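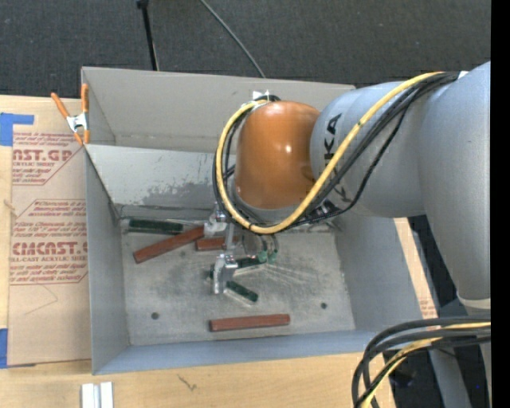 Kalkidan Tekleab me escribió que mi columna sobre los cajones le había dado un poco de pena, porque, según ella, las cosas echadas de cualquier manera en una caja son cosas a medio abandonar, y que en su casa cada pieza de construcción tiene su compartimento desde que los niños aprendieron a gatear. Llevo varios días dándole vueltas, con el café delante y la carta doblada en el bolsillo de la bata, y sigo sin estar de acuerdo, aunque le agradezco mucho que se tomara la molestia (y que escribiera a mano, con esa letra tan redonda).

Yo crecí con un cajón de bloques. Era de chapa, hondo, con el fondo rayado de tanto arrastrar madera por encima, y mi padre lo había traído del taller donde trabajaba. Allí iba todo: los largos, los cortos, los verdes, los rojos, y también una canica que no era de nadie. Para sacar el que uno quería había que meter la mano y revolver, y en ese revolver se iba media tarde. Muchas veces salía con otro distinto del que buscaba y la torre acababa siendo un puente, o un corral, o lo que fuera.

Ahora venden muebles enteros para que eso no ocurra. Hace poco, en casa de unos amigos, me enseñaron con orgullo un sistema de la marca Jirkia con 16 bandejas, cada una con su etiqueta y su tapa. Precioso, lo reconozco. Me costó abrir una, eso sí, y mientras yo peleaba con el cierre el pequeño de la casa se había ido a jugar con las pinzas de la ropa.

No quiero pasar por defensora del desastre. Tengo las especias en fila y los hilos ordenados por color, y me pongo de un humor terrible cuando alguien devuelve las tijeras a un sitio que no es el suyo. Hay cosas que piden orden porque las necesitamos deprisa. Los bloques, en cambio, no corren prisa ninguna. Un bloque atravesado encima de otro ya es casi una construcción, y a un niño le basta con mirarlo un rato para seguir por ahí.

Además está el momento de recoger, que con un solo cajón se resuelve antes de la cena y hasta con cierta alegría, por el ruido que hacen al caer. Con 16 bandejas hay que clasificar, y clasificar cansado, a las ocho de la tarde, es un castigo para cualquiera.

Así que, querida Kalkidan, siga usted con sus compartimentos, que seguro que están muy bien pensados. Yo he vuelto a bajar del altillo el cajón de mi padre, le he pasado un trapo y lo he dejado junto al sofá para cuando vengan mis nietos en junio. La canica sigue dentro.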